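Mellor Primary School
Minutes of the Curriculum Planning Meeting, January

Present: Maureen Kettle (chair), Carol Staniforth, Abena Wumbei, Nouhaila Radwan, Hryhorii Vasylenko (minutes)

The meeting opened at 3:45 p.m. The last minutes were approved with one spelling fix.

1. Rainforest term
Maureen reported that the second graders are wild about the new topic! They have already learned the layers of the forest, and Room 4 has asked (begged, really) to keep the canopy display up until spring.

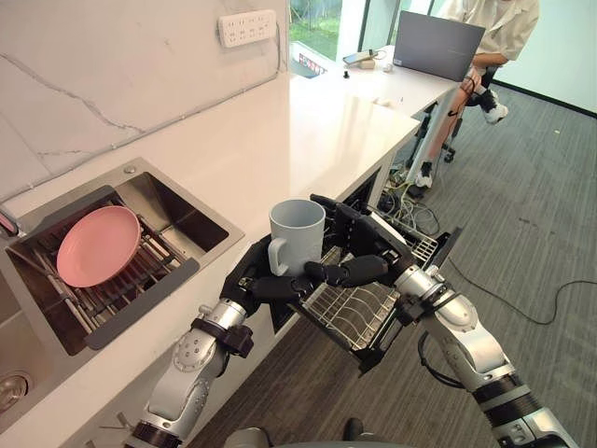
The display stays. Room 4 will add emergent-layer birds once the paint order arrives, and parents may drop off clean cardboard tubes before the first bell.

2. Reading challenge
The children have logged 900 books between them, a wonderful number for this early in the year. Carol proposed a shared target for each class, with a reading picnic at the end. 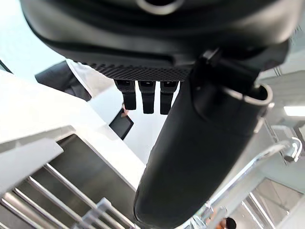
Abena wondered whether the picnic might leave out children who read slowly, and asked that audiobooks and books read aloud at home count too. Agreed by all, very happily.

3. Library boxes
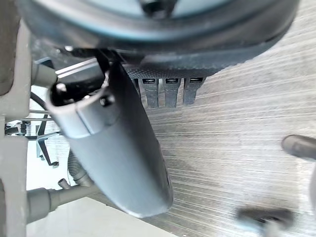

Photo: Nouhaila Radwan

The Skarinberg book boxes come to 144 titles, and the animal stories are lovely. Nouhaila will label them by reading level and have them out before the break.

4. Family evening
Starts at 6:00 p.m. in the gym. Each class gets 15 minutes for songs or poems, and the kindergartners want to open with their frog song, with actions! 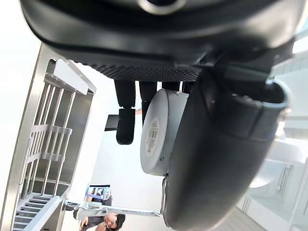
Hryhorii will draw up the running order and send it home in the Friday folders. Still needed: a piano player and two more long tables.

Meeting closed at 4:50 p.m.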